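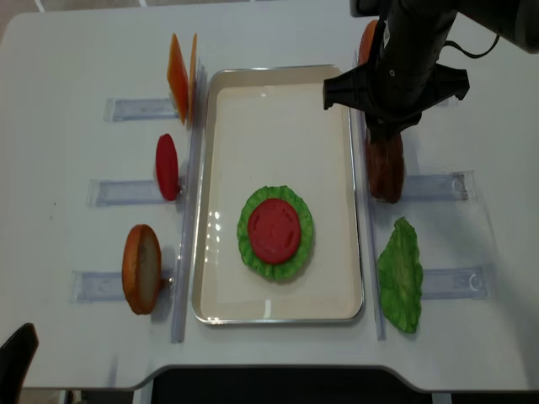
Projects > Tiltska > Draft pairs > README

Reading time: 2 min

Tiltska Draft Pairs

This folder holds early and late drafts of short science fiction, matched scene by scene. Each pair is one scene as it stood in the first full draft and the same scene after the rewrite. All of it comes from the Nurville serial and the side stories set in the same city. I put it together for writers who want to see how a rewrite goes, and for anyone studying revision who is tired of working from published text only.

There are 94 pairs. The target was 100, but the missing ones were scenes cut whole in the second draft, so they had nothing to pair with. They are in the "orphans" folder in case somebody wants them.

What is in a pair

Every pair has its own folder with an early.txt, a late.txt and a notes.txt. The text files are UTF-8 with plain line breaks and no formatting. Italics are marked with underscores, because that is how I type them. No scene is longer than 1,000 words in either version. Longer scenes were split at the nearest scene break or left out.

The notes file says where the scene falls in the story, who is in it, and what I thought was wrong with the early version. Some notes are a full page. Some say "dialogue flat, fixed" and that's all there is.
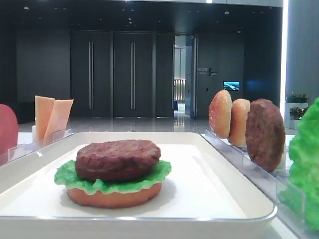

Scene status is recorded on the first line of the notes, using one of two words: "closed" or "open". A closed scene has a proper ending in both drafts. An open scene has everything in it except the last beat, and in several early drafts I just stopped typing when I got there. A toy hamburger with its bottom bun, lettuce and patty stacked up but no top bun is a fair picture of an open scene. The parts are in the right order and you can tell what it is meant to be, so I kept these in. If you are comparing endings, filter them out first.

Where the text comes from

The Nurville scenes are from the main serial, which follows a repair crew on an orbital ferry. The Kudo scenes are from a side story about a household android who has been left in charge of an empty hotel. Kudo was written quickly, mostly in December, and rewritten slowly, so its pairs show the largest changes. If you only read one part of the collection, read that one.

Lemar is the name of the script that split the chapters and matched the scenes. It lines up passages by shared character names and shared dialogue. It does well on scenes that kept their shape and badly on scenes where I swapped the point of view. I read every match afterward and fixed the wrong ones by hand. The script is included, but it expects my folder layout and will probably need editing before it runs on yours.

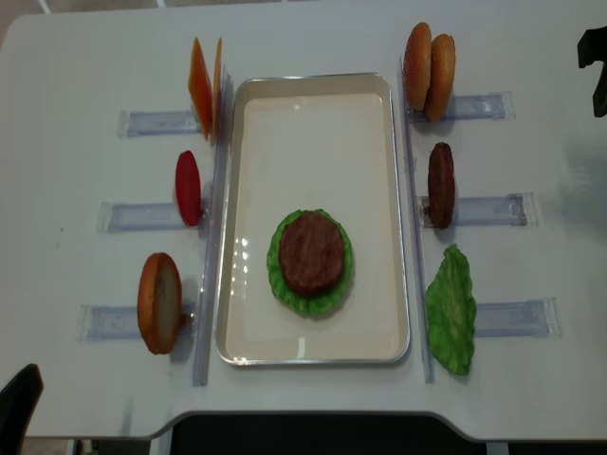 Change marks are stored separately in spans.csv, with a start and end position for each edit and a label such as "cut", "moved" or "voice". The marks are deliberately wide. Where a single sentence was rewritten, the span takes in the sentences touching it as well, so the edit sits inside the mark the way a patty sits on a bigger lettuce leaf, with a margin showing all the way around. I tried tight spans first and they were hard to read back, as most line edits depend on what comes right before. If you need exact edits, run a diff on the two text files and ignore my spans.

Known problems

- The early Nurville drafts call the ferry by two different names. It is the same ship.
- Some late drafts are not the final published text. I changed small things at the proof stage and did not copy them back.
- The label "voice" was used loosely at the start and more strictly later on - don't build anything important on it.
- Kudo switches from past to present tense in the rewrite. A plain diff will flag nearly every line.

Content

The stories are written for adults. There is some swearing, one death on the page, and a long argument about whether an android can resign.

Use

You can read, quote and study the drafts, and use them in a class or a writing group. Please don't republish the scenes as stories or post the late drafts as a set, as the serial is still for sale. Credit the collection as Tiltska Draft Pairs.

Corrections are welcome through the issues page. Put the folder name in the title and paste the line you mean. Spelling mistakes in early.txt are left in on purpose, but spelling mistakes in late.txt are mine and I would like to hear about them.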